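Taking care of your headphones at home: cleaning, pads and cables

I use headphones many hours every day, for work calls and in the evening for games, and in the years I have ruined more than one pair with bad habits. These are the things I do now.

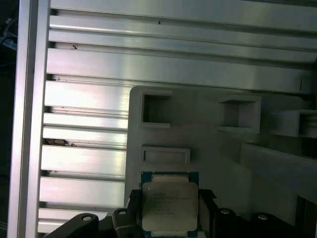 Cleaning the ear pads

Pads of artificial leather do not like alcohol. It makes them stiff and later the surface comes off in small black pieces. Take a soft cloth, make it a little damp with water and one drop of washing-up liquid, and wipe the pad all around, also the inner edge where the skin touches it. Then wipe again with clean water and leave them overnight on a towel, not on the radiator.

Pads of fabric can be washed by hand if you can take them off. My Sivis pads come off with a small turn to the left, but many others are only stretched over a plastic lip, and there you must pull slowly with two fingers, starting from the bottom.

The microphone

The foam cover on the microphone collects more dirt than you think. Wash it in warm water, press it in kitchen paper and let it dry completely before you put it back. For the microphone itself use only a dry brush. An old make-up brush is very good.

When one side becomes quiet

Before you buy new headphones, look at the mesh under the pad. Dust and hair can close it. Hold the ear cup with the opening to the floor and brush it gently, so the dirt falls out and does not go inside. Check also the plug. A wooden toothpick with a bit of dry cotton takes out the fluff from the socket on the headset - do this with everything switched off.

If the sound is still weak, try another cable. I had an old Imarska headset almost in the bin when I found that the cable was the guilty one.

Storing the cable

Do not wind the cable around the headband. It bends always in the same place, near the plug, and there it breaks. Make loose circles as wide as your hand and close them with a strip of Velcro. For the desk I have a hook under the table top, 4 cm wide, so the headband rests on a broad surface and does not get a mark in the padding.

Batteries in wireless models

If you put wireless headphones away for the winter or longer, leave them half charged. I write "December" or whichever month it is on a piece of tape on the box, and charge them again after 2 months. My oldest pair weighs 300 grams and is not so comfortable any more, but the battery still lasts a whole evening.

Replacing a worn headband cover

A cover with a zip is the easiest solution. Measure the length of the padding first. Mine is 185 mm and the first cover I ordered was much too short.

Aatos Lindqvist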